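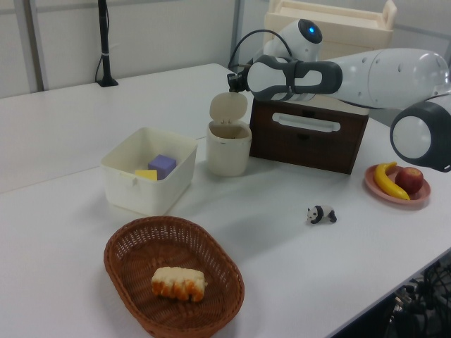
Looking After the Tabletop Arm
Notes for the second practical, revised 2020-10-17
Bence Bodnár, Drultar workshop course

Welcome back, everybody. Last time we talked about what an arm can do, and today we talk about keeping one in a fit state to do it, which I happen to think is the nicer half of the subject (Zoltán Balogh, who takes the other group, will tell you otherwise). Please read these notes before you come in, and bring them with you - they are meant to be scribbled on.

Before you touch anything

Press the stop button, then switch off at the supply and hang your tag on the switch. Support the forearm with one hand while the power goes off. The brakes should hold it, and they nearly always do, but a tired brake lets the arm sag a little and I would like you to feel that through your palm before it reaches the tabletop.

Cables

Start at the gripper and work back toward the base. Run the cable lightly between finger and thumb, feeling for flat spots and for any place where the jacket has gone shiny. The loop near the wrist needs enough slack for the wrist to turn all the way in both directions, and not so much that it can hook over the lid of a bin or the rim of a basket. If you re-tie it, leave the tie loose enough to slide. Then have a look at the floor. Cables down there get kicked, and a good many of the "gripper faults" in our logbook ended at a plug that had worked itself half out.

Fingers

We clean the fingers after every 2,000 grasps and swap the pads when they no longer spring back. Use a damp cloth, no solvent. Bread is the worst offender of all our objects, what with the crumbs, and it gets into the slides as well, so finish with the soft brush. The pads are held by 2 small screws each. They go in finger-tight plus a quarter turn, and I do mean a quarter! The Grornau group stripped a whole set in April and we were all very gentle with screwdrivers for a while after that.

Waking it up again

Clear a space under the gripper, take your tag off, switch on, and wait for the status light to settle before you ask for any movement. Run the homing routine at slow speed with a hand on the stop button. Then do the short check: open and close the gripper five times, turn the wrist to each end, and lower the fingers over the open canister without touching it. If they come down off center, stop there and call one of us over. Please don't correct it by nudging the canister, tempting as that is.

Write it up

Date, initials, what you did, what you noticed. Small noises count. The log sheets are in the Zollau folder, and the spare pads are in drawer 11, under the Iordache manuals.

For next time, read the chapter on joint brakes and come with one question about it.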